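Print this page
E-mail this page

Zistora Publishes Revised Practice Guide for Tabletop Gripper Trials

Second edition sets out rules for finger condition, work surfaces and grip records in small-object handling

Thursday, April 3, 2025 – Zistora today released the second edition of its practice guide for tabletop gripper trials. The guide applies to arms that pick up and set down light hand-held items, with markers and pens as the reference objects. It replaces the first edition in full.
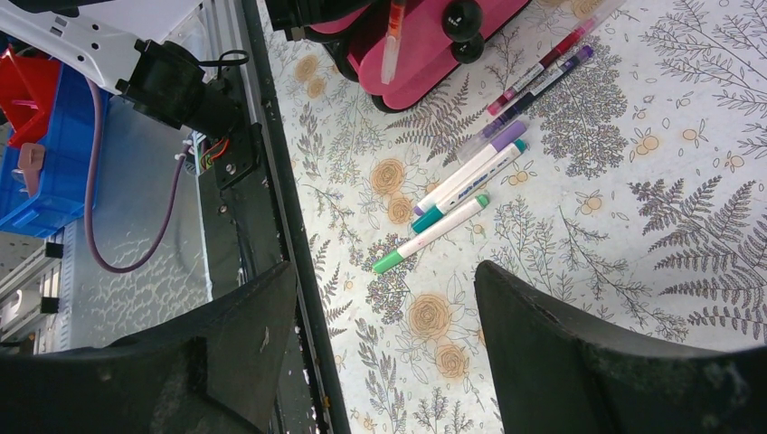
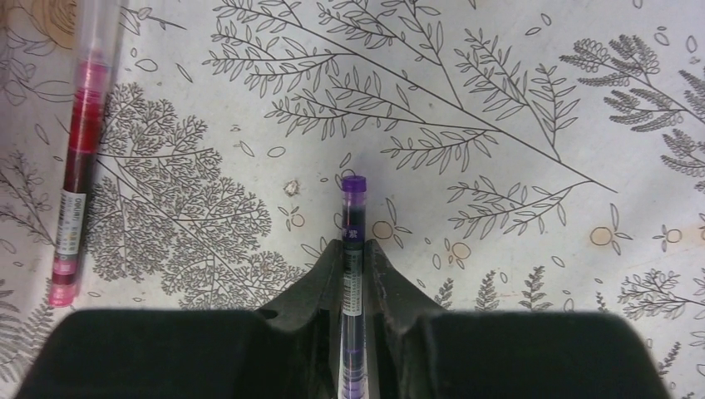 Wrist-camera views from pen and marker handling on a printed tablecloth. First view: markers on the cloth beyond the open fingers. Second view: a purple pen held in the gripper.

The second edition has 2 parts. Part 1 covers the condition of the cell before a run. Part 2 covers what must be recorded during and after it.

Under Part 1, the work surface must be named in the trial record by type and pattern. Plain surfaces are no longer required. A printed cloth is permitted if it stays in place for the full series and is laid flat to the table edge. A change of cloth starts a new series.

Finger pads are to be inspected at the start of each shift. Dust and light scuffing are acceptable and must be noted. A pad with a cut, a lifted edge or a loose fastener is to be replaced before the arm is enabled. Cables near the arm must be routed so that they do not cross the path of the fingers at any point in the planned motion.

The guide also sets a rule for mixed objects. Pens and markers of different colors and barrel types may be used in the same series, and items may touch or overlap at the start of a run. Operators may not straighten or separate them once the run has begun. If an operator reaches into the work area for any reason, the arm must be stopped and the run logged as interrupted.

Part 2 defines three grip results: held, slipped and missed. A grip is recorded as held only if the object stays between the fingers through the full lift and the set pause that follows. Clear-barreled pens are listed as a separate object class and may not be pooled with solid-barreled markers in reported results. Wrist-camera images are to be stored with the run number and may not be cropped or color-corrected before review.

"The first edition told people how to set up a table, and it was vague on what to write down," said Fadime Bilgin, lead editor of the guide. "Two sites could run the same work and file records that did not match. Most of the new text deals with that."

Draft rules were tested by Halteo and Drunon between November and the close of the review period. The two firms logged 1197 runs under the draft. Their comments led to a shorter pad inspection form and to a clearer definition of an interrupted run. A proposal to fix a single lighting level for all sites was withdrawn. Sites must instead record the type of lighting used and keep it unchanged within a series.

Tang, the record-keeping software supplied by Zistora, has been updated to match the new forms. Records made under the first edition can still be opened and exported but cannot be merged with new ones.

The guide is a voluntary document. It does not replace machine safety rules that apply at the place of use, including rules on guarding, emergency stops and lockout.

Sites now working to the first edition may finish any series already under way. New series should follow the second edition.

About Zistora

Zistora was founded in 1989 and publishes practice guides, forms and record-keeping software for users of light automation equipment.

Press contact: Fadime Bilgin, Zistora

Print this page
E-mail this page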